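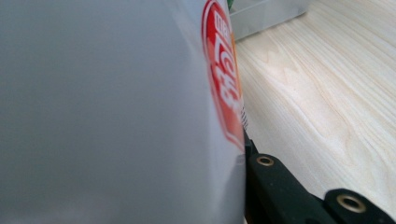
Do I need a robot arm to record demonstrations for this dataset?

All you need is the hand-held gripper, a table, and something to pick up. The arm only comes in later, when you want to play back or train on what you recorded.

Filed under: Datasets / Manipulation / Hand-held demos

June 1, 2020, by the Lultilwood maintainer

# Lultilwood: tabletop demos with a hand-held gripper

Hi! This is the README and data card for Lultilwood, a set of short demonstrations I recorded by walking up to a table and doing the task myself, gripper in hand. I've been cleaning it up on and off since October, and it's finally tidy enough to share (well, mostly tidy, see the bottom).

## What's in it

There are nearly 3,000 demos. Each one is a folder with the wrist camera video, the finger opening over time, and the estimated path of the gripper. There's also a little text file with the task name in plain words, the kind you'd say to a friend: "move the container to the other side," "put it back in the tray." I kept the wording loose on purpose, so don't expect the same sentence twice!

The tasks fall into 14 groups. Picking up and placing is by far the biggest. The smallest is handing over from one gripper to another, with only 20 demos in it, and I'd treat that group as a taste of the thing and not something to train on.

## How I record

I start the camera, hold the gripper over the table with the fingers open, wait a beat, and then go. The pause matters a lot, so please don't trim it if you add your own demos. The Serra loader looks for that still bit to find the start of the action, and without it you get clips that begin halfway through a grasp. Ask me how I know.

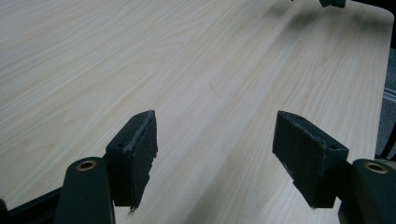 *Open fingers over the tabletop.*

Move slower than feels natural. My first batch was way too fast and the path estimate kept losing its place, especially over plain surfaces where the tracker has only wood grain to hold on to. I threw out 100 demos from that batch and redid them at half the speed, and they came out so much better.

Going in close on something big and pale is the other hard case. The wrist camera ends up with a view full of one smooth surface and there's very little left to track. I kept those clips anyway, because a real arm is going to run into the same thing, but they're marked `close_view` in the index if you want to skip them.

## Loading it

Unpack everything into one folder and point Serra at the index file:

`serra load lultilwood/index.csv`

If you're using Zavon for training, set the finger opening to meters before you start. Zavon thinks in millimeters by default and your policy will try to close on everything like a vise. The video and the path share one clock, so there's no need to line them up yourself.

## Known problems

- Finger wear isn't tracked. Pads scuff with use and I didn't log when they were swapped.
- I'm right-handed, and so are all the demos.
- The lighting is pretty even throughout. The Dundamthorpe bench set has much nastier light if that's what you need, and the two mix well.
- A few task files have typos. I fix them when I spot them.

## Adding your own

Please do! Send the raw folder with the video uncut, plus a line on which gripper you used and how wide it opens. Failed grasps are welcome too, just put `fail` in the task file so they land in the right split.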